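Oficina > Cadernos > Célula de paletização > Lilside

10 de setembro de 2025

Continuação do trabalho na célula da Lilside. Hoje passei a manhã no simulador, com a garra Stukitz, e a tarde na expedição, a falar com o turno.

Primeiro os números. A linha manual fazia 825 caixas por turno. Com a célula a funcionar, a última contagem deu 1107. A Mensah ficou contente. Eu fico menos, porque 47 caixas foram paradas para verificar à mão e essa verificação não está escrita na função de ninguém. Quem a faz é a pessoa que antes levantava as caixas, e agora fica de pé junto do ecrã, à espera do alarme.

Anotei três coisas do turno:
- as costas doem menos, isto dizem todos;
- a pausa já não se combina entre colegas, depende do ciclo da máquina;
- ninguém recebeu formação para abrir a garra em modo manual. O manual da Gillden está só em inglês.

O ponto 3 eu consigo resolver. Vou preparar um exercício no simulador, com a garra aberta e sem peça, por cima do chão com as faixas claras, para as pessoas treinarem os movimentos antes de tocarem na célula verdadeira.
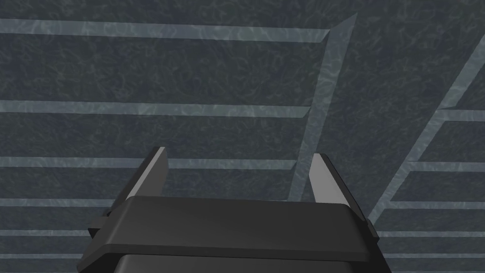
Do turno da tarde responderam-me que o treino é bem-vindo, mas que deve ser dentro do horário e pago, e que querem também saber quem assina quando a caixa parada sai com defeito. Acho justo. Escrevi isto à Mensah, ainda sem resposta.

Para amanhã: traduzir a página dos alarmes, começando pelo 289, que é o que aparece mais.

Partilhas: 2 | Comentários: 4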